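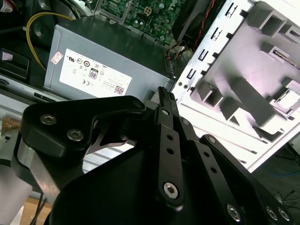 Keeping an old desktop for the accounts

I do the books for my shop in Celtunby on a program called Clikard. It stopped getting updates years ago and it won't install on a new computer, so the old desktop stays.

In August I finally exported everything. There were 2,407 invoices going back 14 years, and the export took most of an evening. I checked the yearly totals against the paper ledgers. All but one matched. The odd one was a refund from Rowlands that I had entered twice.
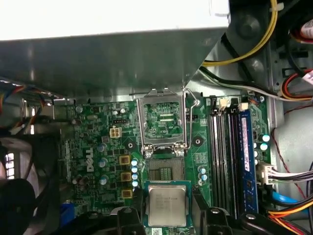 CPU socket open, power supply above it.

The files now sit on two drives, one at home and one in the shop. I am trying Zekov for new invoices. It handles sales tax better but prints a plain receipt, and I still want the old layout. I'll give it 6 months.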